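Prusora Showbiz Captions
README, version 2

Hello, and welcome! Prusora is a small collection of celebrity gossip and entertainment headlines, each paired with the short teaser that ran underneath it. We started it in November because we wanted to see how tabloid writers squeeze a whole quarrel, wedding or comeback into one breathless line, and it grew from there. This release went up in January 2020.

What is in it

There are 1000 headline and teaser pairs, sorted into 17 topics. The topics run from breakups and nightclub scuffles to album launches, dance contests and the sort of feud that starts on stage and carries on in the parking lot. Most of the material comes from Agbenyega, a weekend entertainment sheet that kindly let us use its back issues, and the rest comes from the Jandidance news page, which covers dancers and DJs and has a very generous way with exclamation marks (we left them all in).

Files

headlines.csv — one row per pair, with columns id, topic, headline, teaser, source
topics.txt — the list of topics with a sentence on each
notes.txt — odds and ends, mostly spelling decisions

How the labels were made

Two of us read every pair separately and picked a topic, then sat down together over the ones where we disagreed. Some pairs carry up to 20 words of teaser, others hardly any, and the very short ones were the hardest to place. If a story could be both "romance" and "public row", we went with whichever the headline mentioned first.

Names of private people have been swapped for initials. Please don't try to work out who they were.
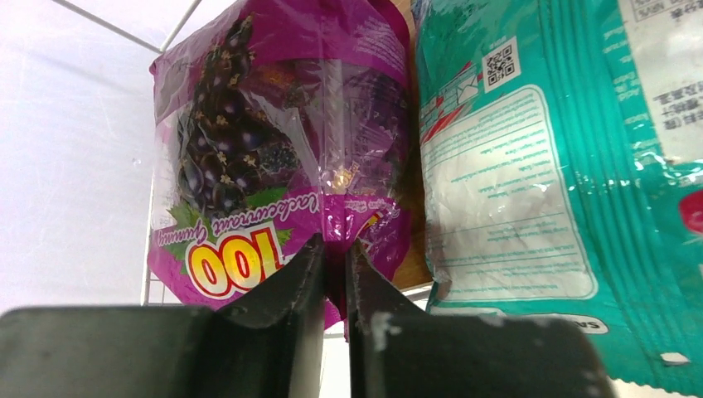 Blackcurrant Gummy, bag upright, lettering upside down.

Loading it

Any spreadsheet program will open the files. If you use Traker, import headlines.csv as UTF-8 and switch off automatic dates, or a few of the headlines will come out looking very strange indeed.

Known problems

The "comeback" topic is thin, and several teasers repeat across weeks with only a word changed. Jandidance rows sometimes have a double space after the colon. Corrections are always welcome — please quote the row id when you send one.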